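Section 4: Setting up your Advent calendar and weekly readings

Welcome back! If you've followed me through the first three sections, you now have Plunalum installed on the parish office computer, your member list is in, and you know your way around the Sunday bulletin page. This section is my favorite, so forgive me if I get carried away. We're going to set up the Advent season, get the readings lined up, and send a short daily reflection to everyone who wants one.

I wrote the first version of this guide for my own parish, which has 462 people on the mailing list and one very old printer. It has been passed around a fair bit, and this version was last updated on Sep 22, 2026, with fixes from Juwita Yeoh (she runs the music ministry two towns over and catches every typo I make).

Before you start

You'll need your administrator password, your Mass times for December, and the name of whoever is writing your reflections. If you're writing them yourself, get at least the first week drafted before you open the program. I tried composing straight into the little box one year and lost an entire meditation on John the Baptist when the phone rang and I closed the wrong window.

Note: Plunalum calls every liturgical season a "cycle." That confused me for ages, as I kept thinking of the Sunday lectionary cycle (Years A, B and C). They're two separate settings, and you'll see both below.

4.1 Create the season

1. Go to Calendar, then Cycles, then New Cycle.

2. Pick Advent from the list. The start date fills in by itself with the First Sunday of Advent. Check it against your printed diocesan calendar anyway.

3. Under Lectionary Year, choose the letter for the new church year. The year changes on the First Sunday of Advent, so the letter you've been using all summer and fall is the wrong one now!

4. Choose your color. Violet is the default. For the Third Sunday (Gaudete), tick the box marked Rose for this day only.

5. Press Save. You'll get a green bar at the top that says the cycle is ready.

Caution: Don't press Publish yet. Publish sends a notice to your whole mailing list, and there's no way to call it back. Đức Đào, who does the website for the parish next to ours, published an empty Advent one year and spent his evening answering very kind emails from very puzzled people.

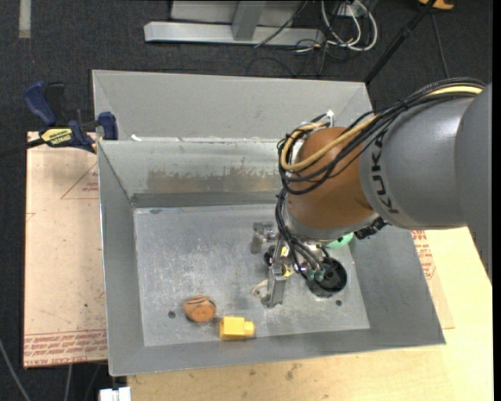
KUKA arm reaching into a sheet-metal bin.

4.2 Add the readings

1. Open the cycle you just made and click on the first Sunday.

2. Choose Fill Readings. The first reading, psalm, second reading and Gospel citations will appear in their slots.

3. Read them over. If your parish uses a different setting of the psalm response, type yours over the top.

4. Click Next Sunday and repeat until you've done all four.

5. For weekdays, go back to the cycle page and choose Fill All Weekdays. Give it a minute, it's slow on our computer and may be slow on yours.

Note: Fill Readings gives you the citations, with chapter and verse. It doesn't paste in the full text. Our translation is under copyright, so check with your diocese before you put whole passages in an email.

Note: December 8 is the Immaculate Conception. If your cycle still shows an ordinary Advent weekday there, click on the day, choose Replace with Feast, and pick it from the list. You'll want to add your extra Mass times on the same screen while you're thinking of it.

4.3 Write and schedule the reflections

1. Go to Messages, then Daily Reflections.

2. Choose the date and paste your text into the box. I keep mine to a paragraph and one short prayer. People are reading these on the bus or with a spoon in the other hand.

3. Fill in the Author line. Leave it blank and the program signs everything "Parish Office," and that's a chilly way to end a prayer.

4. Set the time. Ours goes out at 8 in the morning.

5. Press Schedule. A small candle appears next to the day on the calendar (I love this).

6. Send yourself a test before you do any more! Look at it on a phone as well as the big screen.

Caution: Copying from a word processor can bring strange characters with it, mostly in place of apostrophes. Use Paste as Plain Text and you'll save yourself a lot of fixing.

4.4 Let people sign up or step away

Only members who ask for the daily message should get it. Last Advent 82 of ours signed up, and I was delighted with that. To make the sign-up form, go to Members, choose Groups, and make a new group called Advent Reflections. Tick Allow Self Sign-Up, then copy the link into your bulletin. Tick Allow Self Removal too, please. Someone who can leave with one click will often come back for Lent.

For parishioners without email, choose Print Week from the Messages page. It puts seven reflections on 2 sheets in a nice big font, and we leave a stack by the side door next to the holy water.

Once your test message looks right and all four Sundays have their readings, go back to the cycle page and press Publish. Section 5 covers Christmas Mass times and the poinsettia sign-up list.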